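The **Castwood handover fault** was a recurring failure in a two-armed tabletop robot cell operated at Castwood, in which the arms gripped the same object from opposite sides and neither released it. The fault came to wider notice in July 2019, when the maker of the control software, Jultov, issued a notice to users of the cell. Jultov described the matter as a "timing irregularity." Critics have called it a safety defect, and the company's account of the cause has never been fully tested by anyone outside it.

## Background

The cell was built to sort and pass small household items between two arms mounted on a shared front rail. Each arm carried a two-fingered gripper and a wrist camera. The arms ran separate motion programs and exchanged short messages to agree on which one held an item at any moment. In a normal handover, the giving arm was supposed to keep its grip until the receiving arm reported a firm hold, then open and back away.

Jultov promoted the arrangement as safe enough to run without a fence. That claim rested mostly on the low speed of the arms. It said less about force, and the early manuals gave no figure at all for how hard the grippers could squeeze when both were closed on one object. A force limit existed in the software, but it was set for each arm alone. Nothing in the program added the two together.

## The fault

Operators at Castwood logged 648 handovers during the trial period before the notice. The log marks a handover as either "complete" or "not complete," with no further detail, which has made later analysis difficult. A stalled handover that an operator cleared by hand could be entered as complete if the item ended up in the right bin.

The usual sequence, as operators reported it, began with both grippers closing near the middle of the table. The receiving arm sent its message, the giving arm did not act on it, and each arm then read the other's pull as a slipping item. Both responded by gripping harder. Soft items were squeezed out of shape. Hard ones held, and the load passed into the wrists, where the motors heated until one of them shut down.

A motor shutdown did not always end the event. The arm that lost power sagged, and the other arm, still holding on, was dragged down with it toward the table. Users were told in the manual to keep their hands clear of a moving arm, but the arms in a stalled handover looked still, and reaching in to free the item was the natural thing to do. One operator's fingers were pinched in this way. The injury was minor and was recorded as a near miss, a choice of words that has drawn criticism of its own.

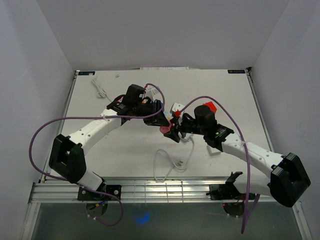 **CASTWOOD, 24 Jul 2019**

Jultov's notice bears this place and date and runs to a single page. It advised users to install a software update, to keep the table clear of items not in use, and to check that cables were tied back from the wrists. The notice did not tell users to stop work until the update was in place. It also did not mention the pinched fingers, which became known through the operators' own log.

## Disputed cause

The company blamed delayed messages between the arms. In its telling, a confirmation that arrived more than 100 milliseconds late was thrown away, and the giving arm went on waiting for one that would never be sent again. The update lengthened the permitted delay to 319 milliseconds.

Ashour, a testing firm hired by the Castwood operators, accepted that late messages could start a stall but doubted that they explained all of them. Its short report noted that some stalls took place when the message had been received on time. It suggested two other possible causes:

- **Cable drag.** The cables along each arm could pull on the wrist in certain poses, and the software may have misread that pull as a load in the gripper.
- **Blocked camera view.** With the grippers close together, one tool could hide the item from the other arm's camera.

Jultov rejected both suggestions. It has not published the measurements it relied on, and Ashour was not given access to the control code. Neither explanation can be called proven.

## Fix and later testing

After the update, Jultov announced that the cell had passed some 2000 handovers at its Wuterby site without a stall. The figure is often repeated, though it is weaker than it sounds. The Wuterby tests used one type of rigid block on a bare table, while the stalls at Castwood involved mixed items, several of them soft, on a table that was seldom clear.

A combined force limit, which would have made both arms let go once their joint squeeze passed a set level, was requested by the operators and left out of the update. Jultov said such a limit would cause too many dropped items. The operators answered that a dropped item was the cheaper outcome, and added a hand-operated stop button at the front of their own cell.

## See also

- Emergency stop
- Force limiting
- Collaborative robot safety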